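Can a machine wipe the table yet?

Posted by Lamduan Sriwong
Filed under: Robots, Chores

I've been asking this since February, when I saw a sales page for the Hirkitz arm promising "an end to kitchen chores." My short answer is still no. The longer answer is that it depends a lot on the chore.

At Stallari we have one arm on a bench, and I get it for a few hours most weeks. Picking up a cup is fine now. In the last batch of 100 tries it got 43 cups into the rack when I moved the cup between tries, and almost all of them when I left it in one spot. Towels are still bad.

Wiping is the job I care about most, because I do it 3 times a day at home. 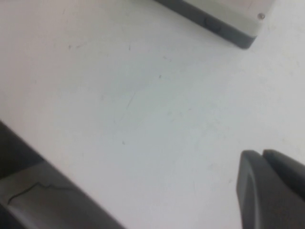 Page last changed: September 20, 2026

A white tabletop is harder than it sounds. There are smudges that should come off and a thin dark scratch that never will, and from the wrist camera they look much the same. A person rubs once, feels nothing change and moves on. Our software would keep rubbing the scratch. It also has to stay clear of the white box at the far side, which is nearly the color of the table apart from its gray base.

Waweru, the shop downstairs, has a simpler idea: wipe everything in straight rows and don't look at all. For a bare bench I think they're right. For my kitchen, with the toaster and the mail, I don't.

Next I want to try the Trostska cloth holder. It costs less than 1,000 dollars and the pad comes off for washing.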